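I took the night job at Hukska for the money, and because Tülin Taşdemir told me it was basically playing with toys.

"You hold the controller, the arm does what your hand does, and it remembers," she said on the phone. "My nephew could do it. He's six and he eats glue."

So there I was on Sunday, January 2, 2022, when everybody else in Lestham was sleeping off the holiday, with a controller strapped to my wrist and Tülin leaning on the back of my chair eating sunflower seeds. The job was to build a little arch out of white blocks. Then take a cube off, put a cube on, move the bottle thing, start over. 20 good runs and we could go home!

I was terrible. You think you know how to pick up a block, right? You've been doing it since before you could talk! But the arm picks up everything you do, including the bits you didn't mean, like the small nervous wiggle I do before I let go of something. I do it with coffee cups too. My mother used to say I set the table like I was defusing it.

"You're teaching it to be scared," Tülin said.

"I'm teaching it to be careful."

"Same wiggle."

Around run six my shoulder started to burn, and Sevim Tokgöz came in from the Soylu side of the building with her coat still on and stood there watching the monitors. Sevim had written half the training code and had never once, as far as I knew, touched the controller. She asked if she could try. Tülin gave me a look. I unstrapped it and handed it over (gladly, my hand was a claw by then).

She was so slow. She'd stop with a cube in the fingers, a little crooked, and just breathe, and I'd catch myself breathing along with her.

The blocks, the tray, the bottles, all of it on the black table:
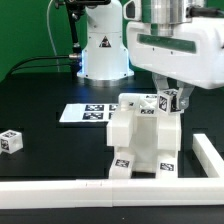
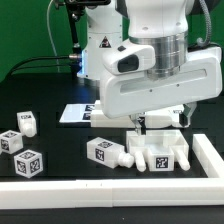

"My grandfather laid brick in Dultard," she said, not looking at either of us. "He let me do two. Two bricks, in a whole summer. He put his hand over mine so I'd feel how hard to press."

I didn't know what to say to that, so I said, "Were they straight?"

"No. He left them in, though."

Tülin had stopped with the seeds. Sevim finished her run and tapped the key to save it, and then she asked if she could do another, and we said sure, and I went down the hall to see if the machine still had any of the lemon tea.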